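4. Student Data Collection

4.1 Setting and participants

The demonstrations were recorded by members of the Sitstead student robotics project during the second half of the course. Students worked in pairs, one member operating the arms and the other keeping the log. No prior experience with robot arms was required. All pairs completed the safety briefing and one supervised practice block before any of their recordings were accepted. The course plan, written by Hala Nseir, fixed the order of tasks but left the choice of grasp to the operator.

4.2 Task

The task used throughout this section is basket packing. Artificial produce is grouped on one side of a white table and an oval wicker basket is placed on the other. The operator moves the items into the basket one at a time, in any order. Produce was chosen over plain blocks because the shapes call for different approach angles: the bok choy has a firm stalk and broad leaves, while the tangerine offers no preferred axis. An episode is counted as complete when all items lie inside the rim and the gripper has been withdrawn.
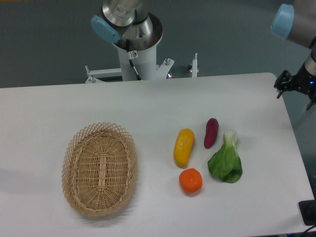

Figure 3. Table layout for the basket-packing task, with the basket still empty and the produce grouped to its right.

4.3 Collection procedure

Each pair logged the start layout, the item order, and any dropped item. Logs were kept in Cavent, the course's own record sheet, and matched to the recordings at the end of each block. Across the project, 444 episodes were recorded. Of these, 426 were kept after review. The remaining 18 were removed for missing log entries or for a start layout that did not match the plan.

Drops were not treated as grounds for removal. If the item stayed on the table, the operator was told to continue and pick it up again. In the kept set, 74 episodes contain at least one drop. They are marked in the log and can be left out at training time. Review was done by a pair other than the one that made the recording, and disagreements were settled by the instructor.

Basket position was held to the left part of the table in all episodes reported in this section. Results for other positions were collected later under the Hijazi task set and are treated separately in Section 6.

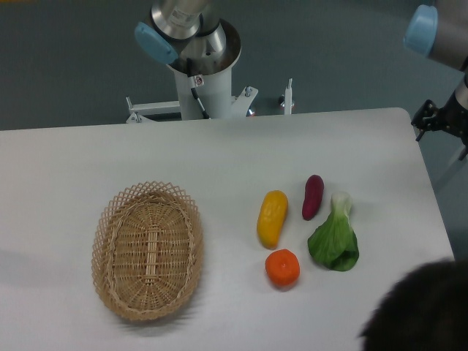
Did operators have to pack the items in a fixed order?
The order was left to the operator, and the partner wrote it in the log for each episode.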